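23 Jul 2024

So I finally did the thing I've been threatening to do since May, and tracked every single thing our household spent on cleaning and paper stuff. Paper towels, sponges, dish soap, the floor spray that smells like a fake lemon, trash bags, all of it. I wrote it down in the back of an old planner and taped in the receipts like a crazy person.

Some background first. We moved out to Gelville last year, and the thing about Gelville is that there's one real grocery store (Claretti) and then a hardware place that also sells snacks. Back in the city I could wander between four stores and grab whatever was on sale. Now it's Claretti or a long drive, and Claretti knows it! I kept coming home with two bags and a receipt that made my stomach drop, and I couldn't work out where it was all going, because it sure wasn't going to food we were excited about.

I figured it was snacks. I would have bet money on snacks. But when I sat down and went through the first month with a highlighter, the snack total was fine (well, fine-ish) and the pile of yellow lines was all stuff that goes under the sink. $156 in one month! On things we throw out or pour down a drain! I added it up three times and then went and had a cookie, which I logged.

The biggest chunk was paper towels, and I know exactly why. I reach for them for everything. Spilled coffee, wet hands, drying lettuce, wiping the dog's feet, a plate for toast when I'm too lazy to get an actual plate. My mother raised five kids with one drawer of rags and I'm over here using three sheets to clean up a blueberry. 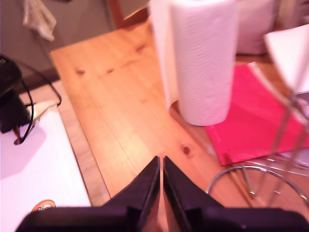 *The roll on the table, my old enemy.*

I didn't want to quit them completely. I've read those posts where somebody goes paperless overnight and loves it and their kitchen is all glass jars and linen, and good for them, but I have a dog with a nervous stomach and there are some messages from that dog I don't want to put through the washing machine. So my rule was just that I had to try a rag first. If the rag could do it, the rag did it. Grease, raw chicken and dog stuff got the paper.

For rags I cut up two old bath towels and a bunch of T-shirts. The T-shirts are better for glass, the towels are better for everything else. I didn't hem anything. They shed some fluff the first few washes and then they settled down. I keep the clean ones in a shoebox by the stove, and the used ones go in a bucket by the back door until there's enough to wash. Let them dry out before they go in the bucket!! I draped the first batch in there soaking wet and by the weekend the whole back hall smelled like a pond.

Next up was the sprays. I had six different ones. SIX. One for the counter, one for glass, one for the bathroom, one for "stainless," one for floors, and one bottle of Fatix, which my neighbor swears by for stove grease. I'll be fair to Fatix, it does cut the gunk on the range hood better than anything else I've tried, so that one stayed. The rest I let run out and didn't replace. Now it's dish soap and warm water for most things and vinegar and water for the windows. I keep the vinegar well away from the stone shelf in the bathroom after I read that it can dull it.

And then trash bags. I was buying the fancy stretchy ones with the scent, and I don't even like the scent. It smells like somebody is hiding something. The plain ones are cheaper and they've held up okay, except once, with watermelon, and I think that's on me for putting half a watermelon in a bag.

The other change was where I buy. There's a family place called Tarawneh out past the feed store that I'd driven by a hundred times thinking it was only for restaurants. It isn't! Anyone can walk in. They have dish soap in the big jugs and plain trash bags in giant boxes, and the man at the register threw in a free pump for my jug, so I'm loyal for life now. The box of bags I got had 144 in it and it takes up half the closet, but I won't have to think about trash bags again until I'm old.

Okay, numbers, because my sister is going to ask. Three months in, I've spent $398 total, which sounds awful until you remember that $156 of it was the first month before I changed anything, and a good bit of the second month was me stocking up on the jugs and that enormous box. The next few months ought to be a lot smaller, if I can stay out of the candle aisle. Candles count, by the way. I tried to argue with myself that they didn't and I lost.

My husband has been a good sport. He did ask if he was allowed to use a paper towel for bacon and I said yes, of course, I'm not a monster, bacon is grease and grease is in the rules.

I'm starting on laundry next. I bought a box of plain washing soda and I've got a recipe from the back of a church cookbook that calls for grating a bar of soap, and I only own the one cheese grater, so I need to figure that out first. If you've made your own and it didn't gum up your machine, leave me a comment and tell me which soap you used!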